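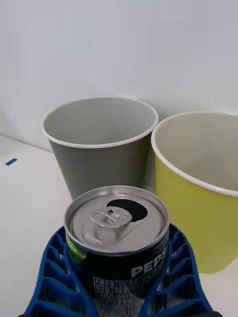 Room 2033. Open can, gray cup, yellow-green cup.

Residual Items

by Dewanti Purba

1. The can

Madalena Rocha entered Room 2033 at 9:40 with the key, the scale and the form. The form was Nader's standard form for residual items, file 3544. It had a column for the item, a column for its condition and a column for the action taken. The lease on the room had ended in November. The tenant was listed as Tiago Henriques, forwarding address pending.

She started with the can. Pepsi, dark body, opened, tab pressed back flat. The small print on the side was in Korean, and the form had no field for language, so she wrote it under Condition. She put the can on the scale and got 385 grams. She zeroed the scale and got 385 again.

An empty can weighs very little. She wrote "opened, contents mostly present" and then looked at what she had written. Under Action the choices were Dispose, Store and Return. Food and drink were always Dispose. She left the line blank and went on.

2. The cups

Cup, gray, tapered, matte, no handle. Cup, yellow-green, tapered, no handle. Both empty. She ran a finger around the inside of each and found them clean. There was no maker's name on the side of either one.

The move-in sheet, signed by Filipa Garcia two years before, gave the contents of the room as one table, white, and one cup, gray. The yellow-green one was not on it. Madalena checked the back of the sheet and the page for amendments. She telephoned the office.

"One cup over," she said.

"Over isn't a problem," said Lurdes Marinho. "Under is a problem."

"Whose is it?"

"Is there a name on it?"

"No."

"Then it's a cup."

Madalena set the gray cup back on the table. She set the other to the right of it, close enough that the rims nearly met, and measured the space between the bases with the steel rule. The form did not ask for this. She wrote the figure in the margin and crossed it out.

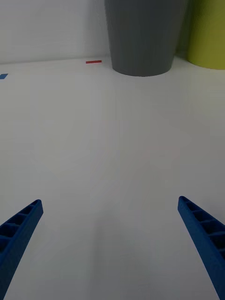

3. Action taken

At 10:15 she heard the elevator stop on the floor. The steps went the other way, toward the Teltgate side of the building. A door closed.

She completed the sheet. Gray cup: property of the room, leave in place. Yellow-green cup: she wrote Store, which needed a shelf number, and there was no shelf for single cups. She erased Store and wrote "property of the room" a second time. On the move-in sheet for the next tenant she changed one cup to 2 and initialed the change.

The can she carried down the hall to the sink. She stood there about a minute. Then she poured a little down the drain, drank the rest, which was flat, and entered it as Dispose.

She locked the room at 10:31.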